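The Shelf Line

To: Members of the Capital Purchases Board, Tomoana Stores
From: Godelieve Vandenberghe, Office of Equipment Planning
Date: 27 Mar 2020
Subject: Item 3, automated restocking 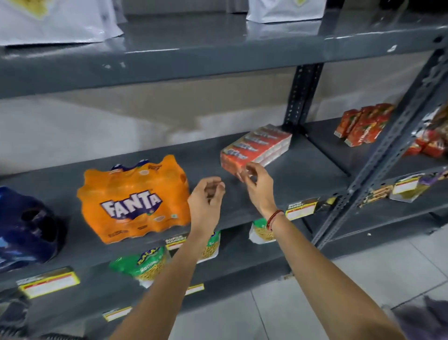

The Board has asked this office to restate its recommendation concerning the purchase of restocking arms from Prodby, and to do so in fewer pages than last time. The earlier paper ran to 40 pages with its schedules. Members will be relieved to learn that the schedules have been withdrawn.

The matter before the Board is a single line in the equipment budget. Prodby has offered two arms, a rail on which they travel, and a training period during which the arms are to be taught the handling of packaged goods by reference to recordings of human hands. The supplier calls this period "the apprenticeship." The term appears in the contract and has been initialed by both parties, although Mr. Mughal of the legal office asked that it be noted he did not care for it.

Members will recall the visit to the Vandcombe branch in October. Mr. Aidan Tully, on behalf of Prodby, had brought a demonstration arm and a quantity of goods chosen by himself. The arm placed a carton of soap on a shelf. It then placed a second carton of soap beside the first. Mr. Tully invited questions. Ms. Tamunoemi Odukoya, who has managed the Vandcombe floor for longer than this office has existed, asked whether the arm could do the same with a bag of noodles.

Mr. Tully replied that bags were in the second phase.

Ms. Odukoya asked what fraction of her shelves Mr. Tully supposed to be soap.

The minutes record that the visit was adjourned for lunch. They do not record the conversation over lunch, at which the undersigned was present, and which has some bearing on the recommendation that follows. Ms. Odukoya had brought her own food and ate it standing. She said that a shelf was stocked by someone who knew which packet would slump and which would stand, and that she had learned this from a man at the Purum warehouse, who had never once explained it to her. He had only let her work next to him for a winter. She then asked Mr. Tully how long his apprenticeship would be. He said that it was measured in recordings. The contract called for 1000.

"Of what?" she said.

He said of hands, doing the work.

"Whose hands?"

It became evident that the contract did not say. The schedule of costs provided for storage, for travel, for a cable of a particular length, and for a consultant to review the suitability of the cable. It made no provision for the person whose work was to be recorded. When the undersigned raised this by letter, Prodby answered that such persons would be "supplied by the customer in the ordinary course of business." The undersigned has read that sentence many times since.

The Board's own rules are clear on the point. Any contribution made by the company toward a purchase is to be valued and entered as part of its price. We have always followed this rule with regard to floor space and electric current. On one occasion we followed it with regard to a borrowed ladder. It is the view of this office that it applies equally to thirty years of knowing how a packet sits.

A revised estimate was therefore prepared. Mr. Tipene McAlister of the accounts section was asked to propose an hourly figure, and sent back a blank form with a note attached: "At what grade? We have no grade for this." He was told to use his judgment. He came to this office in person, closed the door, and said that his mother had stocked shelves at Tomoana when there was only the one branch, and that he did not feel able to use his judgment. We sat for a time. He then wrote down the rate paid to the cable consultant and asked whether there was any objection to it.

There was none.

At that rate, the training period adds 1282 dollars a week to the cost of the arms. Prodby has called the figure surprising. Mr. Mughal has confirmed that it is lawful.

The undersigned visited Vandcombe again before completing this paper, on an ordinary morning and without notice. Ms. Odukoya was not told the purpose of the visit and did not ask. She was working through the drinks, and spoke very little. At one point she set a bottle pack on the shelf, took her hand away, and then put it back and turned the pack by the width of a finger. I asked her why. She looked at the pack, and then at her hand, as though the question should be put to one or the other of them.

"It wasn't finished," she said.

This office has considered whether that remark can be expressed as a requirement in the technical specification. Two drafts have been attempted and are held on file.

The recommendation is as follows. The Board should approve the purchase of one arm in place of two, with the rail, and should direct the sum so released to the training period at Mr. McAlister's rate. Staff who take part are to be named in the contract as instructors, and are to be free to stop. Bags are to be brought forward to the first phase. The review of the cable is to be struck out.

Ms. Odukoya has been shown this paper, as the instructor first proposed. She returned it with one correction, to the spelling of her name, and a request that the work begin after the holiday rush — she will be busy until then.

Respectfully submitted,

G. Vandenberghe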